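Notes for the library talk: keeping a long fantasy serial going
Last updated: December 2020

Start slow, let people find their chairs. Thank the Sosby library for the room and for the coffee (mention the coffee, it's good coffee).

So, hello everybody. I've been asked to talk about writing a story in installments, and I should say right off that I never planned to do it. Nodness began as a short story, maybe nine pages, about a ferry town where the river changes direction whenever somebody tells a lie on the water. I sent it around, it came back, and a small web magazine called Badard finally wrote to say they'd take it if there was more. There was no more. I said of course there was more!

Pause here. Drink something.

The first thing I want to pass along is about length. My early installments ran past 3 screens of text and readers dropped away before the end, so the editor and I settled on 1000 words as a floor and 1321 as the longest I ever went over. The shortest of the lot is the flood chapter, at 542, and it is still the one I get letters about. I'd love to tell you I cut it down on purpose, but I had the flu and I stopped when the flood stopped. (If they laugh, wait. If they don't, keep moving.)

Second thing, and I'll read a little here, the page with the toll keeper and the goose. Read down to where she closes the shutter. Don't do the voice.

What I hope you heard is that the magic hardly gets explained. When I started I had a notebook full of river law, who could swear an oath on a bridge and who couldn't, and I put nearly all of it into installment four. It reads like a lease. These days I let a rule show up when it costs somebody something, and then I write it on a card so I don't break it by accident later on. I still break it by accident. Readers are very kind and very quick about pointing this out.

Third, the names. Granström is the old city upriver, and I picked it for the sound and then had to invent a whole people who would have called it that, with their own bread and funerals. I don't regret it, but go gently with your names in chapter one, because you will be living with them.

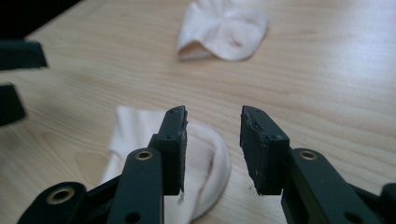
Now the part on endings, which always runs over, so watch the clock. A serial wants to stop on a cliff every time, and for a while I gave it one every time, and by spring it felt like being poked in the arm. I had better luck closing on something small, a letter put in a drawer, a boat heard before it's seen. People came back for those too. The magazine told me roughly 1298 readers opened the April installment, and that one ends with two sisters shelling peas.

If there's time, tell the story about the map printed upside down. If there isn't, skip to questions.

Likely questions: do I outline (a little, in pencil), is the ferryman dead (I won't say), when is the book coming (I wish I knew, dear hearts).

Thank them again. Books are on the side table, take a bookmark.

Comments

riverrat_reads: Thanks for posting these! I had to leave before the questions. So you didn't say about the ferryman?

Plumtree: The lease remark stung, I have an installment four of my own at home.

inkandoats: Did the goose part in the end with the voice or without? My sister swears there was a voice.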